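The great bag sort, part one

1st March
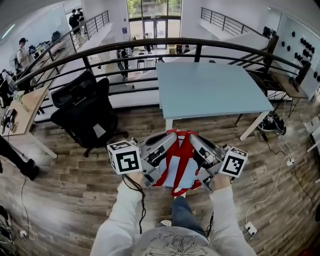 How many bags does one person need? Fewer than I've got. I settled on one for work, one for food, one for overnight and one for the stuff that doesn't fit in the other three. Everything else has to go.

So that's the project. Red and pale blue one first, mainly as it was nearest. Red straps crossing over a blue front, you'd spot it at any station. I've had it since a trip to Lorlow in August and I'd decided to get rid of it before I even started, then went straight off the idea. Typical.

Quick notes while I remember, tea going cold.

Everything out first. Everything. I used to do the pockets "as I went" and then found a banana in one, months on. Turn it upside down, shake it, then do the seams with your fingers. Out of this one came a bus ticket, two pens, a hair grip and a receipt from Gristora for 11 pounds that I can't explain at all. Also Kenza's spare key, which she's been looking for. Sorry Kenza.

Then straps. I never used to bother with straps and they're what goes first. Pull each one hard where it's stitched in. If it creaks, put it in the mending pile. If the threads show, same pile. Kobe Postma at work taught me to fold the loose ends up and put a rubber band round them, so they don't catch in doors. Looks daft. Works.

Washing - I do mine by hand in the bath, cool water, a squirt of washing-up liquid, old toothbrush for the grubby bits. Red straps next to pale fabric make me nervous so I test a corner with a damp white cloth before anything gets soaked. Hang it upside down with the pockets pulled inside out. Not on a radiator. I did that once to a Slaoui one and the lining went crispy, never the same after.

Where it all lives now: one hook each, by the door. No bags inside bags. I know evryone says to nest them but I only ever forget what's in the middle. The overnight one can lie flat on top of the wardrobe and that's my one exception.

The going pile is by the stairs. A grey shoulder thing with a broken zip, the Ondent tote I got free and never liked, a rucksack that smells of swimming. Kenza Shawky has asked for the tote, she can have it, she can have the key back at the same time.

Spent 21 quid on hooks, by the way, and then found a packet of them in the drawer under the kettle. Taking the new ones back if I can find teh receipt.

Still to do: the suitcase, and the big one under the bed that I'm not ready to open. Probably after the school run tomorrow, if the drill's charged.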